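섬의 이름과 돈의 그림에 관한 이야기를 들려주실 분을 찾습니다

트로드브리지 접경문화연구모임에서는 두 나라가 서로 자기 땅이라고 말해 온 섬과 강가 마을이 우표에 어떻게 그려져 왔는지를 살피는 구술 조사를 준비하고 있습니다. 거창한 연구라기보다는, 같은 섬을 두고 한쪽 우체국에서는 우쿰이라 적고 다른 쪽에서는 클루르콘이라 적어 온 그 오랜 사정을, 실제로 편지를 부치고 받아 본 분들의 입으로 듣고 싶다는 마음에서 시작한 일입니다. 외교 문서는 저희도 꽤 읽었습니다만, 봉투에 어떤 이름을 써야 편지가 되돌아오지 않았는지는 문서에 잘 나오지 않더군요.

그래서 이번 5월부터 함께해 주실 참여자를 모십니다. 국적은 어느 쪽이어도 좋고, 우표를 모으지 않으셔도 괜찮습니다. 섬에 살았거나, 섬에 가족을 두었거나, 우체국이나 세관, 여객선에서 일하신 적이 있다면 꼭 연락을 주세요. 부모님께 들은 이야기만 가지고 계신 분도 반갑게 맞이하겠습니다.

면담은 한 분당 세 번, 한 번에 한 시간 반쯤 진행합니다. 첫 만남에서는 살아오신 이야기를 편하게 듣고, 두 번째에는 저희가 모아 둔 우표와 소인 1214점 가운데 기억나시는 것을 골라 함께 들여다보려고 합니다. 마지막에는 정리한 원고를 읽어 드리고 고칠 곳을 여쭙습니다. 댁에 보관하신 편지나 엽서가 있다면 가져오셔도 좋은데, 원본은 그 자리에서 바로 돌려드립니다. 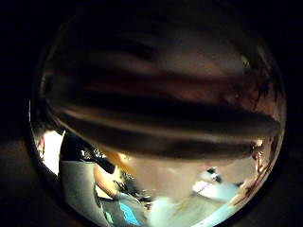
하우케 라머스 씨는 지난 모임에서, 어릴 적에는 섬 이름이 두 개인 줄도 몰랐고 할머니가 봉투를 두 장씩 사 두시는 까닭이 늘 궁금했다고 말했습니다. 정치 얘기를 하라는 줄 알고 망설였는데 막상 와 보니 할머니 얘기만 실컷 하고 갔다는 말도 덧붙였고요. 저희가 바라는 것이 딱 그런 이야기입니다.

물론 영유권에 대한 의견이 뚜렷하신 분도 계실 테고, 그 말씀도 그대로 기록합니다. 다만 면담자는 어느 편이 옳은지 따지거나 설득하지 않으며, 다른 참여자의 발언을 옮겨 전하지도 않습니다. 이름은 원하시는 대로 실명이나 가명으로 적고, 원고가 나오기 전이라면 언제든 참여를 거두실 수 있습니다.

면담을 맡아 주실 보조 조사원도 네 분 모집합니다. 두 지역의 말 가운데 하나를 편하게 알아들으시고, 어르신의 이야기가 옆길로 새더라도 느긋하게 따라가실 수 있는 분이면 좋겠습니다. 녹취를 풀어 본 경험이 있으면 반갑지만 없어도 처음부터 같이 익히면 됩니다. 보조 조사원께는 면담마다 수당과 교통비를 드리고, 참여자께도 작은 사례와 함께 완성된 책자를 보내 드립니다. 책자는 900부를 찍어 양쪽 지역 도서관에 나누어 둘 생각입니다.

참여를 원하시면 성함과 연락처, 섬과의 인연을 몇 줄만 적어 토머스 주카로 앞으로 보내 주세요. 손편지도 좋고, 글쓰기가 번거로우시면 사무실에 들러 말씀해 주셔도 됩니다. 보조 조사원 지원자는 짧은 자기소개와 5월 중 가능한 시간대를 함께 적어 주시기 바랍니다. 읽는 데 조금 시간이 걸리더라도 보내 주신 분 모두에게 답장을 드리겠습니다.

트로드브리지 접경문화연구모임 | 문의: 토머스 주카로 | © 2019 | 맨 위로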